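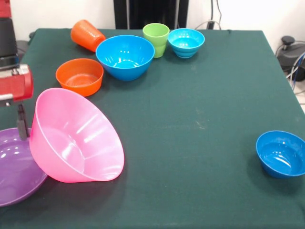
Fuvbridge wrote:
> Our operators ask whether sessions guided by hand may be
> submitted alongside those recorded by remote control, and
> whether the October limit still applies.

Both methods are accepted. Each session must be labeled with the method used, and the two must not be mixed within one session. The limit has been raised from 184 to 304 sessions per site.

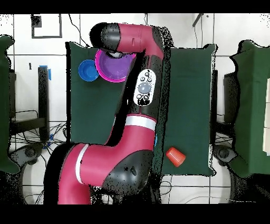 Sites should also vary the starting layout of the tableware between sessions - Memmont has found that operators tend to repeat a familiar one. The Salgado archive now holds 2,664 sessions and will close to new material at 3,000.

Kidex Demonstration Office
December 29, 2019

Print | E-mail this message
Shares: 0 | Comments: 2
This site uses cookies. Accept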